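Leave One Corner Alone

When my wife and I moved into the house in Otcombe, the first thing we argued about was a corner.

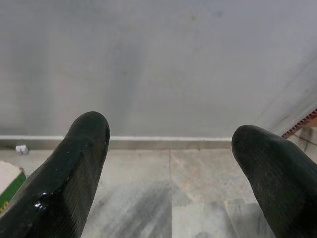

It was the corner of the back room, past where the desk would go, and it was gray and plain. I wanted to put a shelf there. She wanted nothing there. We had the same argument for most of a month, and I lost it, and I now think she was right. I would go further and say that most homes would be better if the people living in them picked one corner and kept everything out of it.

I don't mean minimalism. I own a lot of things and I like them. I have 68 cookbooks and I have cooked from perhaps a third. I have two toolboxes that hold nearly the same tools. I am not going to tell anyone to get rid of anything. My argument is smaller than that and has to do with where we put what we already own.

Most people treat a corner as storage. Two walls meet, nobody walks through the spot, so it seems to cost nothing to fill it. A floor lamp goes in. Then a basket goes next to the lamp. Then the vacuum, for now. My parents had a corner in their dining room that held a plant stand, a folded card table, a bag of bags and a fan that came out in July and did not always go back. You couldn't reach the outlet. When they sold the house we found a school photo of my brother back there, face down against the baseboard, and none of us could say how many years it had been missing.

A filled corner is hard to clean and hard to look at, but the bigger trouble is that it makes the room smaller by more than its own size. You stop using the floor in front of it too, because you need to be able to get at things. A basket two feet wide takes up four feet of room. If you have ever moved the furniture out to paint, you know how large the room was the whole time.

Painting is how I got to know our corner. The wall is a cool gray, a little blue, and it is not an even color. I took this for a bad job at first. I bought a quart of what I thought was the same gray and put a test patch behind the door, and the patch looked different at breakfast and at supper, and so did the old paint. Flat gray takes on whatever the light is doing. One stretch goes darker, another stretch washes out, and where the walls meet there is a soft change of shade. I could have bought a better paint and done the whole room. I put the lid back on the can and left it.

Bonifacio Rivas, who plastered houses in this county for 30 years and did our kitchen ceiling, told me that customers almost never complain about a bad corner, because they have something standing in it by the time he gets paid. He said this without much bitterness. He also said that a bare wall shows up every smudge, and that people who want bare walls should either make peace with smudges or keep a damp sponge handy. Ours has a few small dark marks fairly high up. I have not gone after them. I suspect I would end up with a clean spot, and a clean spot on a flat wall is worse than a dirty one.

People give me two arguments against all this. The first is that empty space is a luxury. I take this one seriously. A family of five in a small apartment does not need me telling them to donate a corner to nothing. But I notice that the people who raise it with me usually have a spare bedroom, and the spare bedroom usually can't be slept in. Kanokwan Chaimongkol, our neighbor, raised two boys in a one-bedroom place before she moved out here, and she says she kept the spot by the window clear the entire time. The boys did their homework on the floor there. They also fought there. It was the only place where you could lie down flat.

The second argument is that an empty corner looks unfinished. Guests say it to us. My sister-in-law has offered us a chair twice. The furniture catalogs are firmly on her side. We get the one from Ovar, and I went through the spring issue looking for a single corner with nothing in it and did not find one. Each had a tall plant or a ladder with a blanket on it. I understand why, as they are in the business of selling ladders with blankets on them. But a room isn't unfinished when you can see where the walls meet. That is just what a room looks like.

I should say what we do with ours. Some days, nothing. On Saturday mornings I stretch my back there. We put the Christmas tree up in it and take the tree down again. When the washing machine was being replaced, the old one's contents sat there in a heap until evening. When my wife has a quilt to lay out she lays it out there and no one has to move a thing first. In April we had a nephew staying, and he put a mattress down and slept with his head toward the wall, and said it was the quietest part of the house.

None of this would happen if the shelf had gone in. The shelf would have held the cookbooks I don't use, and I would be dusting them. They are in the hall closet now and I have not missed them except once, for a soup.

If you want to try it, pick the corner that is easiest to empty, and don't pick the best one. Move what is in it somewhere else, even somewhere worse. Wipe the baseboard. Then leave it until you catch yourself setting a bag down there, and pick the bag up.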